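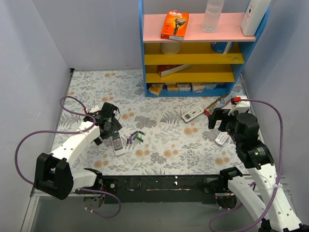
Munex Student Projects
Home | Projects | Reports | Archive

Sketau: Teaching a Two-Arm Station by Remote Control
Final report, April 19, 2024

3. Method

The task was to pick up small household objects from a patterned mat and place them on a colored shelf unit. Each demonstration was given by one student, who moved a pair of hand-held leader arms while the two rail-mounted arms followed. Joint positions and gripper commands were saved through the Juvbridge software.

The team recorded 466 demonstrations over 17 sessions. Of these, 52 were removed before training, mostly for dropped objects or long pauses by the operator.

Remote controls proved harder to teach than markers. Operators approached them from different angles — some along the length, some across — and the trained model tended to hesitate between the two. A fixed approach was agreed on for the last sessions, and operators practiced it for 16 minutes before recording began.

4. Remaining work

The handover between the left and right arms has not been tested.

Contact: Gill Laboratory office | © 2024 Munex | Back to top
Shares 16 | Comments 0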